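Unura Paltis Two-Arm Teaching Kit

Teach a robot the way you'd teach a friend: take hold and show it! With the Paltis you move a pair of small leader arms by hand, and the two working arms copy you, wrists, grippers and all. Most people get the feel of it in an afternoon, and then it's hard to get them to stop.

Cloth is where it really shines. Folding a towel takes two hands that wait for each other, and you can feel that timing through the leaders. Every run is saved with joint positions and gripper opening, up to 1000 runs per project (our own towel project, led by Areeba Hayat, is at 221).

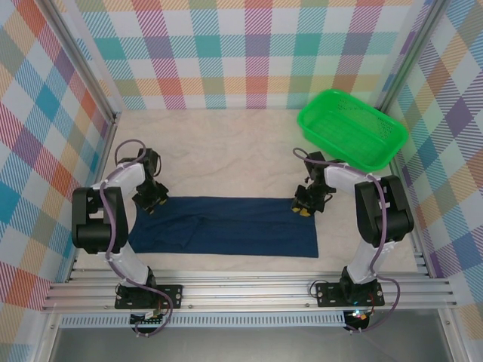 Made a mess of a corner? Tap the foot pedal, drop the run and go again.

In the box: 4 arms, foot pedal, cables, recording software.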